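**Foro técnico Grindari — Manipulación / Métodos de evaluación**
**Tema: Criterio de éxito en el agarre de objetos envueltos en película plástica**

**a_nasr** (coordinación)
6 de febrero de 2018

Se somete a la consideración de los participantes el resultado de la segunda serie de ensayos del método Stileo con alimentos artificiales envueltos.
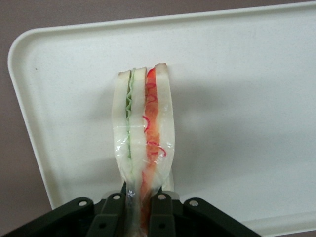 La serie comprende 344 intentos de agarre, con un mismo modelo de sándwich artificial en película transparente. El método selecciona el punto de contacto a partir de la cámara de muñeca y no emplea sensor de fuerza. Se registraron 31 fallos. Se solicita opinión sobre el criterio aplicado: se considera válido todo agarre que mantenga el objeto suspendido durante siete segundos, con independencia de la zona de contacto.

---

**imetwally**

Agradezco la publicación de los datos. No comparto, sin embargo, el criterio. Cuando los dedos se cierran sobre el extremo inferior y el envoltorio queda pellizcado, el objeto permanece suspendido, pero el relleno se comprime. Para un producto real, tal agarre debería anotarse como daño. Propongo dos categorías separadas: retención e integridad.

---

**gus.castellanos**

> tal agarre debería anotarse como daño

Discrepo. El protocolo Ukwood, del que parte esta serie, mide exclusivamente la retención. Si se modifica el criterio a mitad del estudio, la comparación con la serie de agosto deja de ser posible. La integridad puede estudiarse en un trabajo posterior, con un objeto cuya deformación guarde relación con la del pan; la de una réplica no la guarda.

---

**imetwally**

La réplica no sirve para cuantificar el daño, de acuerdo. Sí permite anotar dónde se produce el contacto, y ese dato ya consta en las imágenes de muñeca. No pido repetir ensayos, sino volver a etiquetar los existentes.

---

**jmagesa**

Una observación sobre la percepción. Los reflejos del plástico desplazan la estimación del contorno, en particular donde la película está más tensa y arrugada. En nuestras pruebas sobre bandeja blanca el efecto se agrava — el borde del pan apenas se distingue del fondo. ¿Se ha repetido algún bloque con fondo oscuro?

---

**a_nasr** (coordinación)

No se ha repetido. Todos los ensayos de la serie emplearon bandeja blanca, conforme al protocolo. Se toma nota para la serie 3.

En cuanto al etiquetado, Nesma Abdel Hamid revisará los registros y añadirá un campo con la zona de contacto. La cifra de retención se mantendrá sin cambios.

---

**gus.castellanos**

Conforme, siempre que el campo nuevo figure en un anexo y no en la tabla principal.

---

**imetwally**

Mantengo mi reserva respecto al anexo. Si la zona de contacto no aparece junto a la retención, el lector entenderá que todos los agarres válidos son equivalentes. Remitiré una redacción alternativa de la tabla a la coordinación.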